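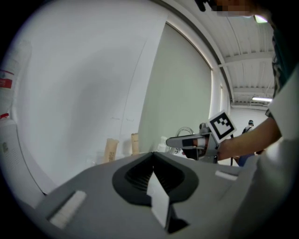
Search this site Go

Questions I get asked about buying a used car from me

I'm Bình Trịnh and I run the little used car pitch in Tresdale, mostly family hatchbacks and estates, with the odd van when I can't help myself. These come up on the phone every week, so I've typed out my answers.

Can I come and look without booking?

You can, but ring first if there's a particular car you want. I sometimes have one out on a test drive or over at Naciri for its MOT, and I'd hate you to drive over for nothing.

How long can I have it for a test drive?

Half an hour is normal. If you want to get it up to speed on the dual carriageway (please do, especially with a diesel) then take a bit longer and just tell me. Bring your licence, the actual card. You need to be 23 or over for my insurance, sorry!

Do you take part exchange?

Yes, nearly anything that drives. I'll give you a figure over the phone but it's only a guess until I've seen the car. Bring the V5C, both keys if you've got them, and whatever service history is in the glovebox.

What about finance?

I use one lender, Stirum, and they do hire purchase only. I don't do PCP. You'll need a deposit of £1,000 or your part exchange to that value, and they usually come back the same day. If your bank will lend to you cheaper, go with the bank, I won't sulk.

Is there a warranty?

Every car over £3,000 has one through Jistis. It covers engine, gearbox and most of the electrics, but not tyres, brake pads, bulbs or the clutch wearing out. You can pay to extend it and I'll show you the booklet before you do. Your normal legal rights are separate and you keep those whatever the booklet says.

Can I reserve a car?

£100 holds it for a week. You get it back if you change your mind, and it comes off the price if you don't.

Will it have a fresh MOT?

If there's less than 11 months left on it when you buy, I'll put a new one on. Advisories get printed out and left on the passenger seat for you to read.

Why is there an admin fee on other sites and not yours?

No idea what theirs is for. Mine's in the price.

Can I drive it home the same day?

Usually, yes. You'll need insurance in place and the tax sorted, because the old owner's tax doesn't carry over to you. We can do the tax on my computer in a couple of minutes.

Do you deliver?

Free within 13 miles. Further than that I charge for fuel and my train fare back, and I'll tell you the cost before you agree to anything.

Are you open in February?

I shut for the second week and go and see my mum. Leave a message and I'll ring you when I'm back.

Filed under: Buying Advice, Used Cars, Help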